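Notes on Writing a Household Moving Inventory

In February my household relocated from Skasdale to Kostton, and in the weeks beforehand I undertook to prepare a written inventory of our belongings. The removalist required one for insurance purposes. The form supplied had space for 2 columns, item and value, and it was apparent early on that this would not be adequate.

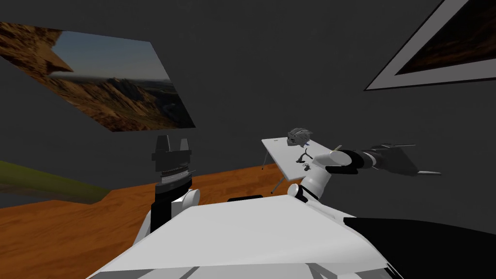 The principal difficulty with such forms is that they assume every article has a single owner and a single destination. Ours did not. A portion of the furniture was to be stored at Bainbridge until the flat could be repainted, and several cartons belonged to my late aunt's estate. I therefore added a column for destination and one for condition, the latter completed in pencil.

Numbering was done by carton, and not by room. The final list ran to 155 entries, including the garden tools, which I had intended to give away.

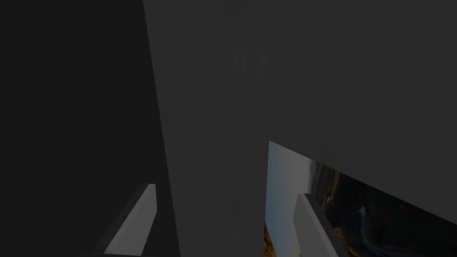 Condition should be recorded before anything is wrapped. I neglected this with the crockery and was obliged to open three cartons again. Existing scratches and chips ought to be written down in plain terms, with their location - "left rear leg, near the foot" is of more use to an assessor than "some wear". 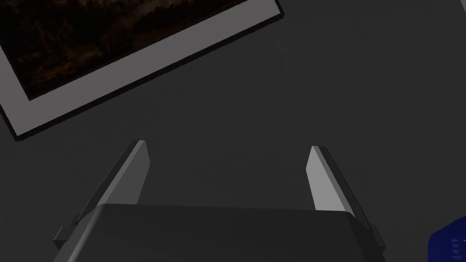
Posted by Rok Lazarević
Filed under: Household, Records

Values present a separate question. Receipts were available for the whitegoods and very little else. For the remainder I adopted replacement cost, using catalogue prices where an equivalent was still sold, and noted the source beside each figure. The insurer queried two entries, both lamps, and accepted the explanation in writing.

The Bainbridge cartons remain in storage. A revised list will be prepared when they are collected, and the copy lodged with my cousin at Urkton will be replaced at the same time.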